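# Manipulación robótica de objetos domésticos

La **manipulación robótica de objetos domésticos** es la rama de la robótica que estudia la ejecución por máquinas de tareas corrientes del hogar, como recoger la mesa, ordenar vajilla o trasladar alimentos de un recipiente a otro. A diferencia de la manipulación industrial, trabaja con piezas de posición y forma variables.

## Vajilla

Los cuencos se sujetan por la pared, con un dedo en el interior y otro en el exterior. La curvatura reduce la superficie de contacto, y un esmalte liso obliga a aumentar la fuerza de cierre.
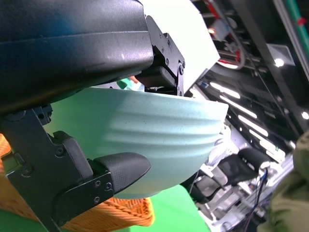 Los controladores de fuerza fijan un límite superior para no dañar la pieza. En el protocolo Iltix, publicado en junio, un agarre se considera válido si el objeto se mantiene 6 segundos sin deslizamiento – el giro sobre el eje de los dedos se anota aparte.

## Alimentos y réplicas

El pan y la bollería presentan contornos irregulares. En los ensayos es habitual el uso de réplicas de juguete, que conservan la forma entre repeticiones pero no reproducen la deformación ni las migas del producto real. 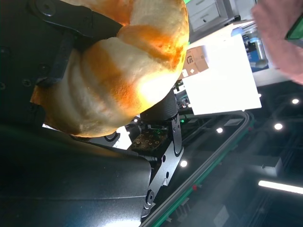 La estimación de la postura se complica cuando los propios dedos ocultan parte del objeto. El grupo Talov combina por ello imagen y tacto, con 20 repeticiones por objeto y un umbral de aceptación del 70 %.

## Estado actual

Las tareas de recogida y colocación sobre una mesa se consideran accesibles en laboratorio. El traslado entre un cuenco y una cesta exige además evitar choques con los bordes y elegir el orden de extracción cuando las piezas se apoyan unas en otras. 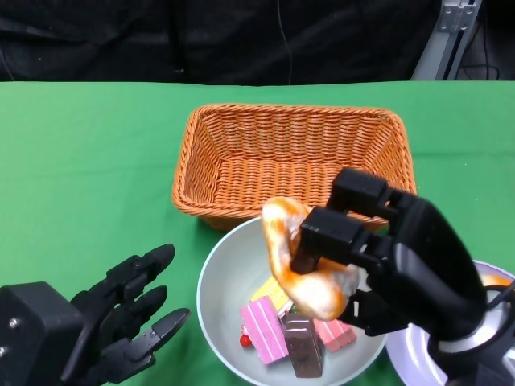 Según Ingegerd Forsberg, tales resultados no permiten hablar todavía de autonomía doméstica: una cocina cambia de un día a otro, y un sistema que necesita ayuda en 2 intentos de cada 20 sigue requiriendo vigilancia continua. Märta Løken sostiene, en cambio, que esa tasa basta para tareas de taller con reintento automático.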